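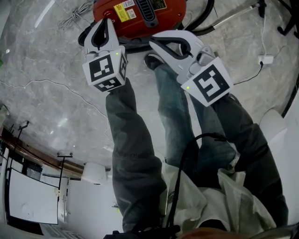 Notes > Data > Calibration drift in hand-held grippers

Most of February went into one number: the angle between the marker on the gripper housing and the line where the jaws close. We treat it as a constant. Each gripper is measured once on the bench at Skernau, the value goes into a config file, and every demonstration recorded with that unit inherits it. I had a suspicion that the constant moves, and I wanted to know by how much before the next policy is trained on it.

The task was handling a vacuum cleaner with both hands. I picked it over the usual cups and boxes because a canister on a floor is low, heavy on one side and attached to a hose. The operator has to bend and work at arm's length, and the wrists end up in poses we never see at a table. Damian Górecki and I recorded 260 episodes at the Sarstead site, two grippers per episode, and re-measured the marker angle after every 24.

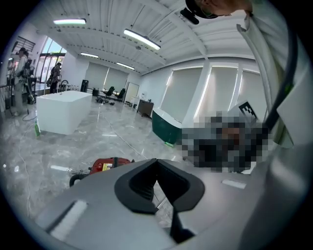
The large room helps in one respect. Marble with long veins gives the visual tracker plenty to hold on to, and the distances are great enough that a small rotation error shows up as a clear offset at the far wall. It hurts in another. The floor is polished, so reflections move with the operator, and the tracker sometimes locks on to them. I dropped 7 episodes for this. They are still in the raw archive with a flag.

Result: the left unit held its angle within measurement error for the whole set. The right unit rotated in one direction, slowly, and never came back. Re-tightening the mount reset it, and then it began again. Nothing in the per-episode quality score picked this up – the score only looks at tracking loss, and tracking was fine.

The fix in Marora is plain. The operator closes both grippers on a reference block at the start and end of an episode, and the angle is solved per episode from those two contacts, with linear interpolation between. Tô, our replay tool, now reads the per-episode value if there is one and falls back to the bench value if not. Replays of the late right-hand episodes line up again at the jaw tip.

Still open: whether linear is good enough. If the mount slips in one step during a hard pull, interpolation spreads the error over the whole episode. I have no clean example of that yet.

Comments (3)

pkeller: Did you try thread lock on the mount before changing the software?

Author: Yes, on the right unit only. Slower drift, same direction. I would still want the per-episode solve.

mirrorfloor: Same trouble with reflections in our lobby. Masking the lower third of the view lost too many features to be worth it.

Contact | © Notes on Data | Back to top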